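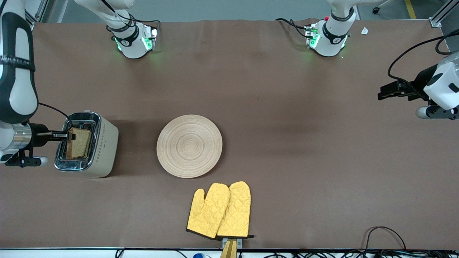

Toast station, long table version. Toaster, plate, mitts.

1/ I've been rearranging how we do breakfast since January and a few people asked for the details, so I'm putting it all in one thread. It's toast. Keep your expectations there.

2/ The old setup was the toaster pushed into the corner of the kitchen counter, between the kettle and the wall. Every slice had to be carried past the sink to get to a plate. Crumbs the whole way. I swept that floor more than any other part of the apartment.

3/ So the toaster moved to a long table. Cream-white body, shiny chrome top, two slots, a row of little dark diamonds down the side. It's a plain two-slice toaster and I don't want a bigger one. Four slots means four slices get made whether anyone is hungry or not.

4/ The table has a smooth brown sheet over it. I went back and forth on color. White showed every crumb, which sounds useful until you live with it. Brown is easier on the nerves, and I brush it down once after breakfast instead of all morning.

5/ The plate is a round light-wood one with turned rings across the top. I got it at Kustari, on the lower shelf where they keep the things with no box. There was a smaller one too, and I should have bought both.

6/ Why wood: toast on a cold ceramic plate goes damp underneath. You know the spot. On wood it stays crisp a good while longer. I still wouldn't leave it there for the length of a phone call.

7/ Care for the plate, as someone will ask: wipe with a barely damp cloth, dry it right away, stand it on its edge. Food-safe oil when it starts to look chalky. Never the dishwasher. I lost a cutting board that way and it split straight down the middle.

8/ The mitts. Yellow, quilted in diamonds, dark binding on the cuffs. They live at the front edge of the table, one overlapping the other, fingertips toward the plate. You put your hands in from the near side and you're ready.

9/ No, you don't need oven mitts for toast. They're for the baking tray. On weekends I warm rolls in the oven and the tray comes to the same table, so the mitts may as well stay there. They used to hang on a hook behind the door, and with the door open you couldn't reach them.

10/ Prasetyo Tambunan asked if quilted mitts are better than silicone. For me, yes. Silicone grips better but my hands sweat in it. Quilted cotton is what I grew up with. The catch is that a damp one lets the heat straight through, so they have to be dry before you pick up anything hot.

11/ Order on the table goes left to right: toaster, then plate. The bread pops up and the plate is right there. I tried it the other way around for 9 days and kept reaching across myself. If you're left-handed you may want to flip it.

12/ I put the plate far enough from the toaster that I can get a hand between them. Any closer and I knock it when I pull the crumb tray. Any farther and I'm back to dropping crumbs.

13/ Getting the slice out: wait for it to come all the way up, then take it by the top edge and lift straight. Pulling at an angle breaks the corner off and it falls down the slot. If that happens, unplug it before you do anything. Let it cool, turn it over, shake. No forks. No knives either.

14/ On the bread. I buy the sandwich loaf from Cendaton, unsliced, and cut it myself. It has an open crumb and a crust that goes dark before the middle does, so I keep the dial lower than you'd expect. Golden brown is where I stop. My brother likes his nearly black and he can make his own.

15/ A slice out of the freezer needs a bit more time, and I leave it in the slot for a minute after it pops. It finishes drying out in there. Then plate, then butter.

16/ Butter is a separate subject. It does not live on this table. It sat in the sun for one afternoon and that was enough.

17/ Cost, for the people who asked. The plate was 22 and the mitts were 4 at the end of a sale bin. The toaster I've had for years and I've lost the receipt. The table was already ours.

18/ Someone mentioned bread warmers, the Eminero kind that sits over the slots. I had one. It was fine for croissants and in the way for everything else. Gave it to my aunt, who uses it daily.

19/ Cleaning, once a week: unplug, empty the crumb tray, wipe the chrome with a dry cloth. The chrome picks up fingerprints and it also reflects the table, so if the sheet is dirty you see it twice. Mitts go in the wash at 110 degrees and then hang by the loop — both of them, even if only one got used, or they fade differently.

20/ Still to sort out: a place for the jam, and a lid or cloth for the plate when there are rolls on it. A dish towel works for now. If you have a jam solution that isn't a rotating tray, tell me. I've had the rotating tray.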